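# Do we need a fence round a small arm on a bench, or is "collaborative" enough?

**Posted by Mumgate, 4/28/18**

I look after health and safety for a small workshop, which mostly means ladders, extension leads and who has moved the fire extinguisher. We now have a robot arm on a table doing kitchen-type tasks. It picks up plastic dishes and toy food and puts them down somewhere else. The people who run it are pleased with it and I have no quarrel with the work itself.

My quarrel is with the paperwork. I asked for the risk assessment and was handed the supplier's leaflet, which says the arm is "collaborative" and "safe to work alongside". I was told that this settles it: no fence, no light curtain, no marked area on the floor. When I asked who had checked, I was told it was "certified". Certified to what, and with which gripper on the end, I still don't know.

I've read that there are standards for this. One person says they're law, another says they're only guidance, and a third says they don't apply because we aren't a factory. The open day is in June, and I'm expected to sign something before visitors are let in.

So, do I need a fence or don't I? And is the leaflet worth anything?

---

**Dileck**

You're right to be suspicious of that leaflet. I've spent 11 years putting arms into other people's buildings and I have yet to see a collaborative robot. I've seen collaborative jobs. The same arm can be fairly harmless moving a sponge and quite nasty moving a kitchen knife, and the word on the box doesn't change when you swap one for the other.

The standards people usually mean are ISO 10218, in two parts, and ISO/TS 15066. Part 1 is for whoever makes the robot. Part 2 is for whoever puts the robot to use, with its gripper, its table and whatever it handles. The leaflet covers the first at best. Your colleagues have bolted the thing down and chosen the fingers, so the second lands on them whether they like it or not. TS 15066 goes into people and robots sharing a space, including how hard a robot may press or knock against different parts of the body.

Are they law? Not by themselves. You do have a legal duty to assess risk, though, and if somebody's hand gets hurt you'll be asked what you followed. "The leaflet" is a thin reply.

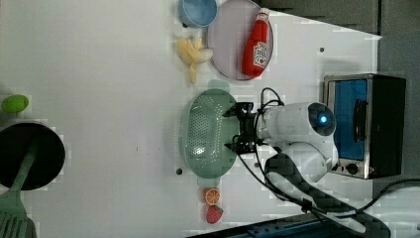 Toy food and plastic dishes make people relax, and I'd watch for that. A toy strawberry tells you about the strawberry. It tells you nothing about what the arm does to a wrist caught between it and something solid, such as an appliance standing near the edge of the bench. Trapping worries me a good deal more than bumping. In a bump the person can usually move away. In a trap they can't, and the arm may go on pushing until it notices, if it notices.

Before you sign, I'd want this in writing:

- What is the arm for, and what is it never to pick up? Glass, blades and anything hot should be named.
- How fast does it go with people near, and who can change that? If any user can alter the speed from a laptop, the limit is a suggestion.
- Where can a hand get caught, between arm and table, arm and appliance, or inside the gripper's own links? Go and look with the power off.
- Where is the stop button, and can somebody who has never seen it before reach it?
- What happens to the load when the stop is pressed? Some grippers hold on and some let go.
- Where do the cables run through the whole movement, including the far corners?
- Which real appliances stay plugged in during a run, and does anyone need them to be?

As for the fence, possibly not. If the list comes back with sensible answers and somebody has measured the contact forces, a slow arm with a light load can often run without one. If they haven't measured, keep people out of reach while it moves. Tape on the floor is fine as a reminder for staff, but I wouldn't count it as protection on an open day with children about.

---

**Quiroga**

you dont need a fence thats the whole point of a cobot. we have run 2 of them since last year with no guards and never had a problem. they stop when you touch them. people on this site love to make everything sound like a steelworks

---

**Grimari**

I'd be careful with the reply above mine. Never having had a problem isn't a test, and "they stop when you touch them" depends on a setting. On the last arm I was asked to look at, someone had turned the collision sensitivity right down because it kept tripping during demonstrations. The printed assessment still gave the original value. It ran to 67 pages, and I doubt anybody had opened it since the day it was printed.

I agree with most of Dileck's list but I'm less keen on the standards than he or she is. They are expensive, they're hard going, and small places tend to buy them, put them on a shelf and feel better. The force limits assume you have a proper measuring device. You can hire one, or hire a person who comes with one, and I'd do that once before the visitors arrive.

My own rules for a bench arm fit on a card next to the stop button:

1. One named operator per run, and that person isn't also giving the talk.
2. Nobody reaches on to the table while the arm is live. If something falls over, stop, fix it, restart.
3. Any change of gripper, speed or objects means the assessment gets looked at again, and the date goes on the card.

The third gets broken most. A new gripper goes on over lunch and it's "the same robot" by the afternoon.

For an open day I'd put visitors behind a plain barrier more than an arm's length from anything the robot can reach, measured with it fully stretched out. It costs next to nothing. Your colleagues will say it spoils the look of the thing, and they may be right, but it's your signature going on the form.

---

**Mumgate**

Thanks. I've sent the list over and had two answers back so far. The speed can be changed by anyone with the laptop, and there is no record of the gripper being assessed at all. I'm borrowing barriers for June and I haven't signed anything. Still waiting to hear what happens to the load when the stop is pressed.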